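Speaker Notes: Taking Apart an Office Desktop Without Making a Mess of It
Kolar Reuse Workshop, Friday session, 2:00 p.m.

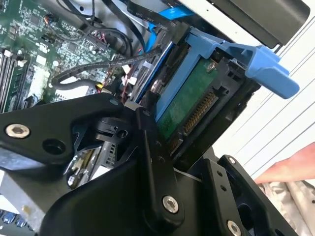
Slide 1. Hard drive in its blue caddy, motherboard behind it.

Leave this up while people find seats. Start when the door closes.

Welcome them. Say who the talk is for: anyone who has agreed to help with the Clukau lot and has never opened a desktop computer, or has opened one and not enjoyed it. The lot is 300 machines, all from offices, all tower or small tower cases. We won't get through them today. Today is one machine, slowly.

Ask who has replaced a drive before. If it's most of the room, skip the next paragraph and go straight to the caddy.

What a hard drive is, in one minute. It stores the files. It's a metal box with a circuit board on one side and a connector at one edge. The one on the slide is a 3.5-inch drive and you're looking at the underside, the side with the green board. Don't press on that board when you lift a drive out. Hold drives by their long sides.

Slide 1 still up. The caddy.

Point to the blue handle. Office machines are often built so that the parts people swap most can come out without tools, and makers like to mark those parts with a color. Blue is common. Green turns up too. If you see a colored tab inside a case, try that before you pick up a screwdriver.

Point to the black rail along the caddy. Rails like this guide the drive in and out of its bay. A caddy that sticks is usually a caddy being pulled at an angle to its rail. Push it back in and start again. Don't lever it.

Point to the connector with the gold contacts. This is SATA. Two cables go to a SATA drive, one for data and one for power, and both have to come off before the drive goes anywhere. Grip the plug, never the cable. Some data plugs have a small metal clip that you squeeze.

Pause for questions here. Someone will ask about static. Answer: wear the wrist strap, clip it to bare metal on the case, and unplug the machine from the wall first. Hold the power button down for a few seconds after unplugging.

Slide 2. Order of work (text only).

Read it out, don't rush:
Unplug. Strap on. Side panel off.
Look before touching. Take a photo with your phone.
Drive out, cables first.
Memory out.
Everything else stays in unless the sheet says so.

On the photo: people skip it and then can't remember which way a cable ran. It takes five seconds.

Go back to slide 1 for memory. The slots are on the left of the board and you can see the modules edge-on, with the little white latches at the ends. Press the latches outward and the module lifts. Some boards only have a moving latch at one end, so check both before you pull. Modules go in the padded trays, one per slot in the tray, all facing the same way.

Also on slide 1: the red and black wires going into the small header near the top. Small headers like that are easy to knock when you're working nearby. If one comes off by accident, stop and check your photo. Don't guess.

Loose cables. The braided one across the board is a good example of what gets in the way. Move a cable to the side gently and see where it wants to sit – most of them have a natural bend by now. Don't fold them flat under a drive when you close up.

Slide 3. Where things go (text only).

Drives go to Berrada for wiping. Label first, with the machine number, before the drive leaves your bench. A drive without a label gets treated as unknown and we lose time on it. Memory goes to Uvik for testing. Cases stay here on the shelves by the loading door.

Say clearly that we do not read anything on the drives. We don't plug them in to see if they work. That is Berrada's job and it's in the agreement.

Practical part. Three benches, three people to a bench, one machine each. Allow more than 3 minutes for the side panel alone, the older cases are stiff. Walk round while they work. Watch for people pulling on cables.

Collect the straps at the end. Sign-up sheet for the February sessions is on the table by the coffee.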